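Project Womar: Final Report, Section 3 - Collecting the Demonstrations

Our plan called for 300 demonstrations of picking up a block and setting it down somewhere else. We had 2 grippers and a shared room at Undadside, and we assumed that people who have handled blocks since preschool would be quick at it. The first afternoon gave us 70 usable recordings and a sore wrist each.

Most rejects were our own fault. We moved too fast, or started before the recording did, or got bored and invented new ways to hold the block. The Metance training script does not reward creativity.

By the end of July we had about 200 good ones and rewrote the plan to say 200.
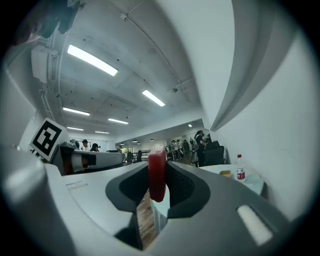
We also agreed on a fixed starting pose, after a long argument that could have been a short one. Slower grasps were easier to label - and much duller to perform. Labels were checked twice before anything went into the Pillai folder, where the rejects are kept too, in case a future group wants them.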